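7.2 Chair wiping

The Sasden arm can wipe flat, hard surfaces on its own. Mesh and fabric seats are still a hand job in this release.

1. Set the arm to Hold.
2. Brace the seat with one hand.
3. Press a folded or bunched cloth into the mesh and wipe toward the front edge.
4. Log the chair as Manual.

Caution: Do not run the tabletop program on a seat. The seat gives under load and the arm will keep pushing.
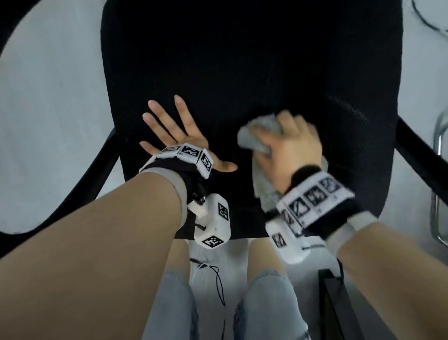 Crisanto Maglaya asked for a note to be added: at the Brakanik site the arm finished 9 of 124 seats before a person took over, and he would not schedule it for chairs at all this year.

Note: Seat wiping stays off by default. To turn it on for testing, see Section 9.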